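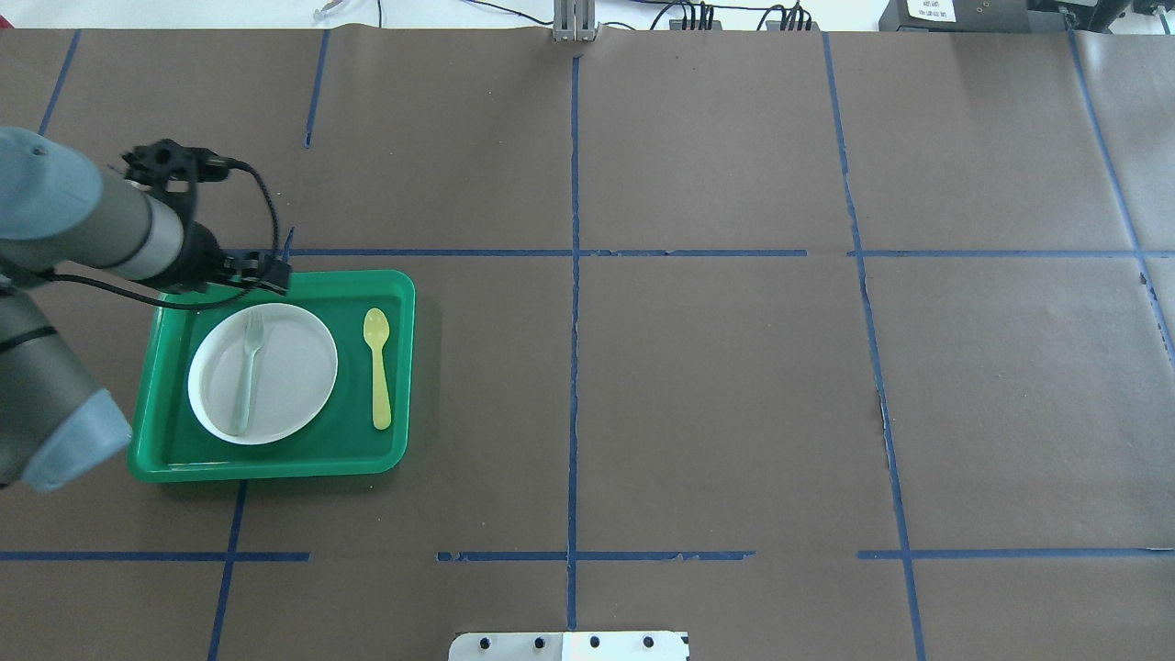
Switching to a water softener, three months in

May 16, 2021

We moved into the house on Melis Street with hard water and no idea what that meant. I grew up on city water that came out of a reservoir and I had never thought about it. The first sign was the kettle, which had a white crust in the bottom after two weeks. Then the shower head started spraying sideways. By winter the dishwasher was leaving a film on every plate and glass we own, and I was washing them again by hand, which is a dumb way to use a dishwasher.

I tried the cheap things first. Vinegar in the kettle works fine. You fill it halfway, boil it, leave it an hour and rinse it twice. Vinegar in a bag tied around the shower head also works, for a while. Rinse aid in the dishwasher helped the glasses a little and did nothing for the plates. Citric acid powder was better than vinegar and doesn't smell, so I still keep a bag of it under the sink.

In February I gave up and called a plumber. Faith Lyimo had done the bathroom for the people next door and they liked her. She tested the water at the kitchen tap with a strip, showed me the color against the chart, and said it was very hard but she had seen worse on the same road. She quoted $754 for the softener and $92 for a bypass valve and an outdoor line, so the garden faucet would stay on regular water. I asked if I needed the second part. She said the tomatoes would prefer it. I paid for it.

The unit went in the garage next to the water heater. The install took most of a day, and the water was off from nine until a little after three. If you are having this done, fill some jugs the night before. I filled one pitcher and we ran out by lunch. She also had to move a shelf, which I should have emptied and didn't.

A few things I didn't know before.

The softener cleans itself at night. Ours is set for two in the morning and it makes a rushing noise for over an hour. We can hear it in the back bedroom if the door is open. I got used to it in a week. My wife took longer.

You have to buy salt. I use the plain pellets from the hardware store in Stevitmont. The bags are heavy and the lid on the tank is at an awkward height, so I pour half a bag into a bucket and lift that. One bag a month seems to be what we use with four people in the house.

Soft water feels slippery. You rinse your hands and it feels like the soap is still on them. Everyone told me this and it was still strange. I use less shampoo now and less detergent. I had to turn the detergent down twice before the towels stopped feeling coated.

It doesn't remove the scale you already have. I thought it might, slowly. The shower door still had its old marks, and I ended up scrubbing those off with the citric acid and a plastic scraper. They haven't come back.

I don't love the taste. Marleny Grajales, who lives across the road and has had a softener for years, keeps one unsoftened tap in her kitchen for drinking and coffee. I would have asked for that if I had talked to her first. For now I fill a jug from the garden side every morning. It tastes the way I'm used to and the coffee is better with it. The coffee maker does need descaling because of that, so I haven't escaped the job completely.

The dishes come out clean, though. That was the main complaint and it's fixed. I run the normal cycle with no rinse aid and put everything straight into the cupboard.

I'm going to call Faith about the extra kitchen line before the fall. She thought it would be a short job if the pipe can come up behind the sink cabinet. I still have to clear out everything under there so she can look.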